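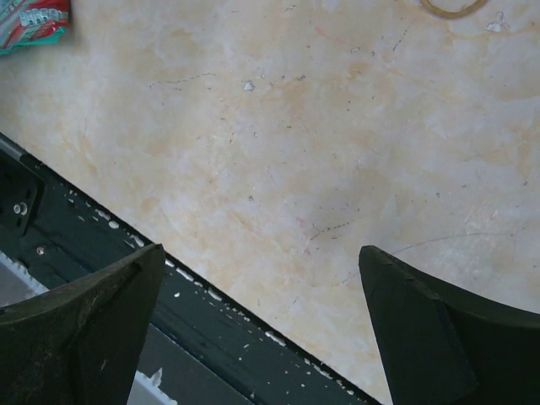 We could have picked the flowers ten times over in the hours it took us to decide where my aunts would sit, one bride told us in Tosow, and then she asked whether the other couples had said the same thing. They had, more or less, and we were glad to be able to tell her so. This section takes up the part of our interviews that we had expected to be the shortest and that ended up filling most of our notebooks, namely the seating plan for the reception dinner, and what couples and their families believe a seating plan is supposed to do.

4.2 Seating as family conversation

Most of the planning guides we reviewed in Section 2 treat seating as a chore for the last month. The guest list is final, the replies are in, and the couple sits down one evening with a floor plan and a pencil. Our seven couples did not work this way, and we doubt that many couples do. In every household we visited, talk about the seating had started long before the invitations went out, usually in the kitchen and usually with a parent in the room. One mother in Kodora had drawn her own version of the head table before her daughter had chosen a venue at all, and she showed it to us with real pride (it was a lovely drawing, with the names in colored ink).

We want to be fair to the guides here. A pencil and a floor plan will get everyone a chair, and for a small dinner that may be all a couple wants. But when we put together the plans the couples kindly shared with us, which came to 946 place assignments across all seven receptions, and then asked the couples to tell us how each table had come about, we heard very little about chairs. We heard about a cousin who had driven a long way to an earlier wedding and been put by the door. We heard about two neighbors who had not spoken since a dispute over a fence, and about college friends who were spread out among the older relatives "to keep things cheerful," as one groom put it, which his friends seem to have taken in good part.

Couples used a mixture of tools, and we came to enjoy the variety. Three of them used Anier, a planning program that lets the user drag names onto round or long tables and holds up to 2000 guests, far more than any of our couples had in mind. The others worked with index cards, a spreadsheet, or paper circles laid out at home. We had supposed that the program would make late changes easier and so lead to more of them. What the couples described to us was a little different. Those who used Anier did make more small changes, but they made them alone, late at night, and told their families afterward. The couples with cards and paper circles made fewer changes, and nearly all of them happened with somebody else at the table, leaning over and offering advice whether or not it had been asked for.

Surfaces mattered more in this than we would have guessed, and we have tried to be careful about how much weight to put on it. Figure 3 shows a pale cream tabletop with a marble-like pattern and plenty of small scuffs and scratches. A paper layout needs a good stretch of clear table, and it needs to stay put for days. Families who left theirs out ate their meals somewhere else in the meantime, and visitors could hardly help reading it. One couple's layout stayed out for so long that an uncle quietly moved his own card, and the couple let it stand.

The venue brought in a second round of talk. Lema, the hall where two of the receptions took place, sets its tables in a fixed pattern and asks for the final plan well ahead of the day. Both couples there grumbled about the early deadline when we first met them. Afterward, both said it had done them a kindness, as it gave them something outside the family to point to when a relative telephoned with one more request. We heard a similar relief from couples elsewhere who had set a deadline of their own and simply told everyone that it came from the caterer.

It would be easy to read these accounts as a list of troubles, and some of the evenings people described to us were certainly long ones. Still, when we asked what they would do differently, most couples talked about starting the conversation sooner and with more people present. The bride quoted at the opening of this section kept her paper circles in a shoe box after the wedding. Her aunts, she said, had ended up at separate tables within easy waving distance, and had spent most of the dinner walking back and forth between them. We return to relatives who change seats during the meal in Section 4.3, where we compare the final plans with what the couples remember of the evening itself.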